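To: Plerley Linen Services list
From: Bakari Rashidi, Textile Care Office
Subject: Re: Folding standard for square towels

Colleagues,

Thank you for the comments received from the Hermans and Tanar sites. The message that opened the discussion is quoted for reference.

> The Flodach site requests a ruling on square towels. Some staff fold
> in half twice, others fold in thirds, and the stacks do not match
> when they reach the shelves. Our January order is for 163 pieces.

The office has decided in favor of two half folds. Each towel is to be laid flat and smoothed by hand before the first fold, with its edges parallel to the table edges. 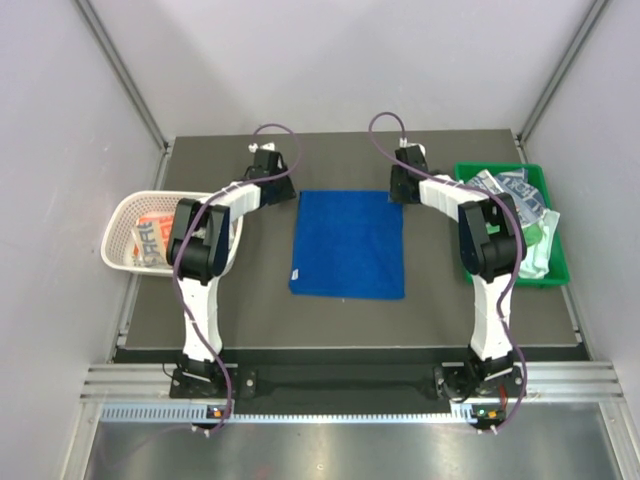

The first fold brings the top edge down to the bottom edge. The second brings left to right. Sewn tags must end up on the inside of the finished piece. Stacks are limited to 30 towels, one color to a stack, and go on the shelf with the closed fold facing out.

Towels with a ragged or loose hem should be set aside and entered under code 1031. Please do not trim them at the table. Printed cloths follow the same method and are stacked apart from plain ones.

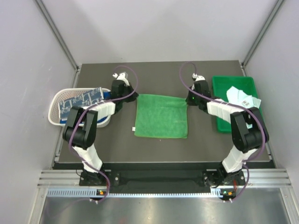

Should a crease from an earlier fold be pressed out first?
Smoothing by hand is sufficient, and the iron is reserved for table linen.

Sites holding stacks folded in thirds may issue them as they are. Refolding is not required. Requests for an exception should reach this office by 6 p.m. on the last working day of the month.

Bakari Rashidi
Textile Care Office, Plerley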